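Does a Clear Work Surface Save Time? Project Report
Karlijn Goossens, Household Studies, March

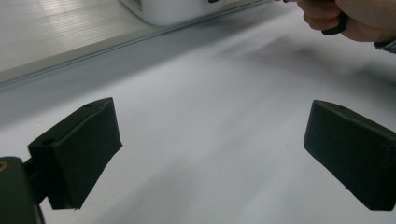 The claim I set out to test comes up in nearly every tidying guide I read for this course: clear the work surface first and the rest of the job goes faster. The guides say it with great confidence and almost never say how they know. One of them, the Vudeck handbook, promises that a cleared table "pays you back" every day. It gives no source for that.

My setup was simple. I used one pale, smooth surface and a set of small household items to sort into trays. In half of the sessions the surface was cleared before sorting. In the other half I left things where the last session had ended. There were 10 sessions in all, each timed with a kitchen timer from the first item picked up to the last one put down.

The cleared sessions were faster, by 2 minutes on average. That sounds like a win for the handbook until you add the clearing itself, which I had left out of the timing at first. Put it back in and most of the gain is gone. In the Kendby trays, which have dividers, I could not find a difference worth reporting.

I also have doubts about my own numbers. I knew which kind of session I was doing, and I probably worked harder on the days when I expected to be quick. I got better at the sorting as the weeks went on, and more of the cleared sessions came late. A proper test would mix the order and use people who had not read the guides.

What did hold up was smaller. Tiny things were easier to spot on a light surface with nothing else on it, and I dropped fewer of them. Whether that matters depends on what you are sorting – for buttons yes, for mugs I doubt it.

My instructor asked if I would still recommend clearing first. For small parts, yes. For everything else I would want to see somebody's timings before I believed it, including mine.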